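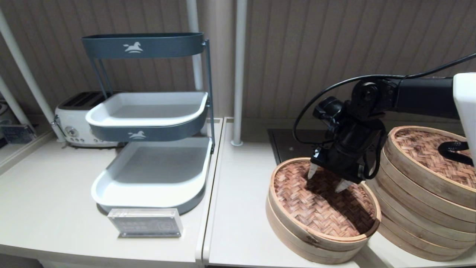 Kitchen and table day at the Grevberg showroom

October 4, 2019

Grevberg opened its upstairs showroom to visitors for the day, and I went along with Sylvie Charbonneau, who is fitting out a small flat and wanted storage that doesn't need drilling. Entry was free. You give your name at the desk and get a sticker; mine was number 321.

The small kitchen goods are set out on white counters at the far end. We spent most of our time at the tiered trays. The three-tier rack in blue-grey and white has trays that step out to the side on metal supports, so you can reach into the lower ones without unloading the top. Sylvie liked the rounded corners and the raised rims. She was less keen on the width. Her worktop already has a toaster and a kettle on it, and she thought the middle tray would be in the way of the toast.

I was more interested in the bamboo steamer. Mio Fukuda, who looks after this part of the showroom, told us to line it with cabbage leaves or paper and to let it dry fully before putting the lid back on. She keeps hers on an open shelf.

At 2 there was a short talk by Isamu Ebihara on arranging a narrow kitchen. His main advice was to keep things you use daily between waist and eye height, and to measure with the cupboard doors open. It lasted 21 minutes and the chairs ran out, so come early if you want one.

Tea is sold on the ground floor. The lift is slow and the stairs are steep. Sylvie took a leaflet on the racks and is going home to measure.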